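Cloth station, 15 August 2024

Navy cloth again all session, worked with the hand-held grippers. Target from Plirkov is 600 usable folds. We have 593 on the Ondon drive. 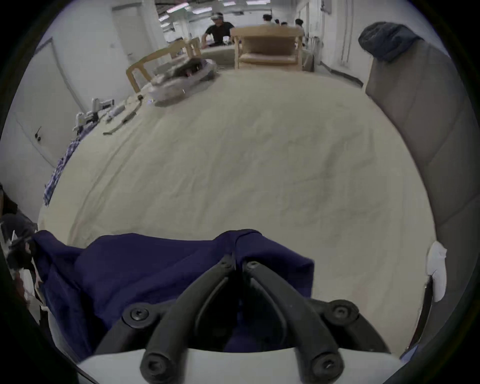 Before May the folding table had its own crew and its own pace. Now the same people teach the folds and check what comes back, so there is more standing and more waiting on file copies. Wrists get tired sooner than they did with plain folding. Shifts on the grippers are down to 43 minutes, which helps.

Two-gripper pulls need one person calling the release. Write the call on the sheet.

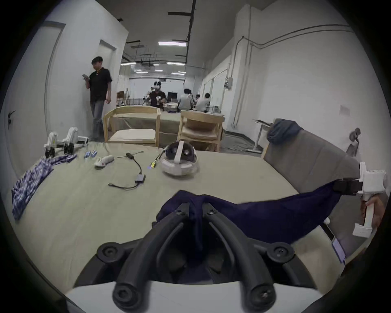 Entry by: cloth station, Cellby, Sakamoto project

Still open: who signs off a bad fold. It used to be whoever folded it. 6 are on hold until that is settled.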